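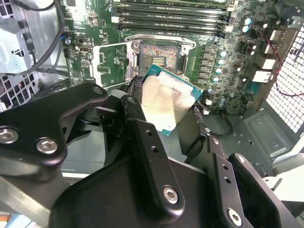
Stomine opens its robot cell budget planner to small repair shops

Company News | Automation | Buying and Planning

FLALLWOOD, October – I'm Rosário Cunha, I run equipment planning at Stomine, and I get to share something I've been nagging my coworkers about for most of the year. Our budget planner for robot cells is now free for any shop that wants it. You don't need to be a customer, and you don't have to sit through a sales call (I'd skip that call too!).

We refurbish servers and desktop machines here in Flallwood. A lot of the day comes down to one fussy job, which is getting a processor into its socket without hurting the contact pins. When we decided to bring in an arm and a gripper for that work, I wrote up a budget that covered the arm, the gripper and the install. I was proud of it. I was also way off, and the planner grew out of the corrections.

What did I leave out? Fixtures, to start with. An open computer case is full of things for a gripper to bump into: cables, memory slots, a drive cage, a metal frame around the socket. Every case style we take in needs its own way of being held still, and every holder costs money and somebody's afternoon. Then came spare finger plates, scrap boards for practice, a better light over the bench, and the hours our technicians spent teaching positions when they would normally be repairing things people had paid us to repair.

The planner has 26 lines, and you fill in the ones that fit your shop. It was built with Esposito, the integrator that put in our cell, and their crew was very patient with me while I asked what each item on the quote meant. They also talked me into splitting the sheet in two, with one page for what you pay before the first board goes in and another for what you pay every month after that. I had everything in a single column before, and it made the first quarter look terrible and the rest of the year look free.

A few things we've put into the new version:

– A fixture page where you list your case and board types, so you can see which ones are worth automating first. Ours put desktop boards ahead of the bigger server boards, and I argued with it for a while before I gave in.
– A line for practice parts. We set aside about 1,000 dollars for dead boards and processors and I would set aside more next time.
– A training page that counts your own people's hours as a cost. Please fill this one in.
– A lease-or-buy page. We leased the arm and bought the gripper, since fingers get swapped and filed and fiddled with, and the lease company was not going to love that.
– A page for Zolska, the part-tracking software we use on the floor, with blanks you can rename if you use something else.

I should say what the planner won't do. It won't tell you whether a robot is a good idea for your shop, and it has no prices filled in, because quotes vary so much from place to place that my numbers would only mislead you. It also assumes you have a person standing by the cell. We do, on every shift, and I haven't budgeted it any other way.

We tried the sheet out with 9 other repair shops over the summer, and their notes are all through it. One shop found that its workbench couldn't take the weight of the arm, so there's a line for furniture now. Another finished the sheet, looked at the total and bought a better hand tool. I thought that was a great result – they got a straight answer before spending anything big!

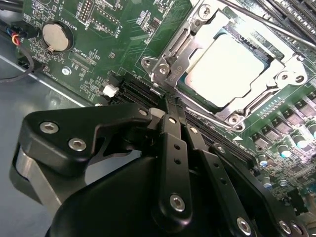
Does a shop need a different gripper for every kind of board?

Usually one gripper will do, with a spare set of fingers. What changes from board to board is the room around the socket, so get the clearances measured with the memory slots and the levers in mind before you order. In the planner, fingers and fixtures have separate lines, and the fixtures will probably be the larger number.

The planner is a plain spreadsheet that comes with a short guide. You can get both by writing to the planning desk at Stomine and asking for the cell planner. I read that inbox myself, usually before 9 in the morning with a coffee, and I'd love to hear which lines you had to add.

Press contact: Rosário Cunha, Equipment Planning, Stomine, Flallwood
© Stomine. All rights reserved. | Contact | Back to top

Related news
Leasing an arm: what we asked before we signed
Stomine and Esposito add a second bench in Flallwood
Moving our parts records to Zolska
How we store scrap boards for practice runs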